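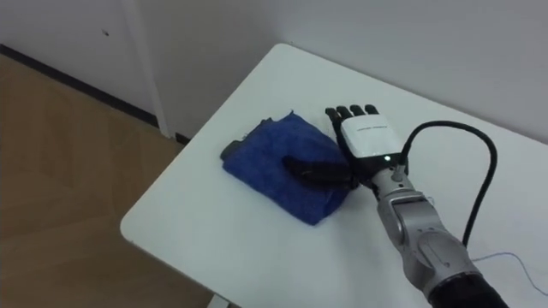
Notes from the Tollolstead Players, October

Well, we closed the fall one-acts on Saturday night, and I am still finding glitter in my coat pockets, so I suppose I should write to you all before it works its way into the keyboard. Thank you for coming! We sold 400 tickets over the run, a number I had to ask the box office to read out to me twice. The Lanik is not a big house, and for the last two performances there were people perched on the radiator covers at the back. (Please don't tell the fire marshal. We did put out proper chairs once we noticed.)

If you missed it, the evening was made up of three short plays, all of them written by people who live within a bus ride of the theater. The first was a quiet thing with two sisters sorting through a kitchen, and it ran a little long on opening night, but by the second weekend it had tightened up so nicely that you could feel the whole room lean in when the phone rang. The second was a comedy set in a bowling alley, and I won't pretend the sound effects behaved every time. There was one performance where the strike came a good while after everyone on stage had finished cheering for it, and I think that got the biggest laugh of the run. The third was Paluvex, and I want to say a bit more about that one, as it's the play people keep stopping me about at the grocery store.

Paluvex in the round

We had never done a play in the round at the Lanik before, mostly out of stubbornness, and partly on account of the pillars. Paluvex needs it, though. It's set in a town that has lost its name and has to vote on a new one, and the audience are more or less the townspeople, so having you all behind a row of footlights would have felt like watching the meeting on television. We moved the seats into a horseshoe, then into a full circle, then back to a horseshoe for a night when we lost our nerve, and then into the circle for good on a Thursday with only a few hours to go before the doors opened.

It changes everything for the actors. There is no upstage to hide in, somebody is always getting the back of your head, and you learn very fast to turn and walk and sit so that each side of the room gets its share of your face. The cast spent a whole rehearsal just moving around the space without any lines at all, and I sat on the steps with a thermos and found it every bit as absorbing as the play. I do wish we'd had a few more evenings like that. The scene at the well still had a traffic jam in it on closing night, if you knew where to look.

The music was by Hajji, the trio who played our summer picnic, and they wrote the slow tune for the ending after seeing just one run-through. Several of you have asked for a recording. There isn't one yet, but they are talking about it, and I'll put a note in here as soon as I hear.

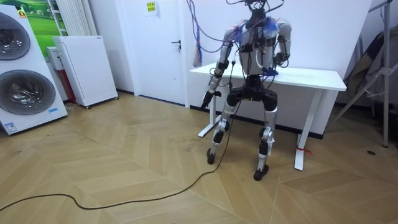 What's coming up this winter

Next is the winter reading series, with scripts in hand, no costumes, soup in the lobby at six and the reading at seven. We had 18 scripts sent in this year and could only take four, and that was a painful couple of evenings around my dining table, I can tell you. If yours wasn't picked, please send it again, or send us the next one. Paluvex itself was turned down the first time it came to us, and I was one of the people who turned it down – I have apologized since, more than once.

After the readings we go straight into auditions for the spring musical. You don't need a prepared piece, and you don't need to have done this before. We'll teach you a short song and a few steps in a group, and then hear people in pairs, so no one has to stand up there alone unless they'd like to. Wear shoes you can move in. We are, as ever, a little short on tenors, and very short on anyone willing to dance on the left-hand side, where the floor slopes.

A word about the seats

The seat fund has reached $1593, with $1135 of that coming from the bucket at the door during the one-acts. That is lovely news for anyone who has ever sat in row F and felt the spring. We'll start with the worst row and work forward. If you'd like to help with the unbolting, bring work gloves and a socket wrench if you have one, and plan on being dusty. I'll send the date once the Lanik tells us when the hall is free.

And one last small thing: a green umbrella, a child's mitten and a very good casserole dish were left behind after the closing party. All are on the shelf by the coat rack, and the dish has been washed.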